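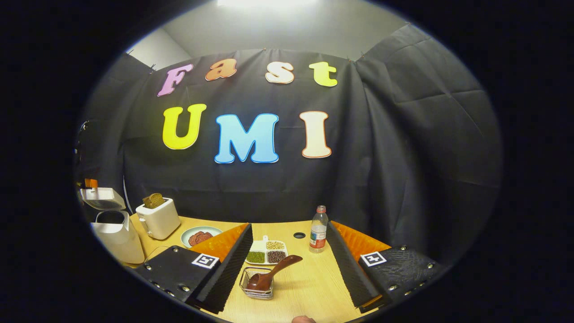
Cut-out letters pinned to cloth are the cheapest sign you can make for a stall, a school table or a club open day, and most of the instructions for them are far too fussy. You don't need a cutting machine, a light box or a font you've paid for. What you need is a dark background and a bit of nerve about size. The seven letters on the black backdrop behind the toaster and the plate of meat spell Fast on one row and UMI on the next, and they do the job because they are big, pale or bright, and mostly edged in a darker or contrasting colour. The creases in the cloth don't stop you reading a word of it. I used to iron mine. I've stopped.

What you need

Thin card in light or strong colours
A second set of card, a shade or two darker, for the edges
A sharp pencil, scissors, glue stick
Black fabric, wider than your table
Pins, or removable sticky pads if the fabric is thick

Drawing the letters

Pick one fat, rounded style and draw it freehand. I have tried the Skillen stencil pack and was not impressed: the gaps in the middle of the "a" are so thin that they tear. Draw each letter as a skinny stick version first, then go round it like icing. Bubbly lower-case letters forgive wobbles. Straight capitals such as I and M show every one, so use a ruler for those, whatever people tell you about "hand-made charm".

Make them 15 cm tall at the very least. Every guide I've read says 10 is fine. It's fine if your visitors are already sitting at the table.

Adding the edge

Cut the letter out, stick it to the darker card and cut again, leaving a narrow border of 3 mm or so. This is the one extra step I think is worth the bother. Pink on black looks all right by itself, but cream and yellow can glare under a ceiling light, and a border calms them down. Orange round cream works well. So does dark blue round light blue. Black card for the border is a waste of glue, as it vanishes into the cloth.

Hanging the cloth

Pin along the top edge only and let the rest fall to the table. Sutside sell a "no-crease" display cloth that I folded once and it creased, so save your money and buy ordinary black cotton off the roll. If you have too much width, gather it at one side in big pleats. Keep the pleats clear of the words.

Placing the letters

Lay everything out on the floor before you pin. Start each row from its middle letter and work outwards, or the last one ends up squashed against the side. Two short rows beat one long one on most tables. Leave enough space underneath for whatever you're putting out, particularly tall things. A toaster with a slice of bread standing up in it takes up more height than you'd expect, and a hinged lid takes up more again once it's open.

Then walk to the other end of the room and read it. If a letter bothers you from there, move it. If it only bothers you from close up, leave it alone.

Storing them

Flat, in a folder, with paper between the layers. Blu-tack marks won't come off card, in spite of what the packet says.

16 comments | 70 shares

We use cookies to remember your preferences. Accept | Manage settings

Contact | © Wekeck Crafts | Back to top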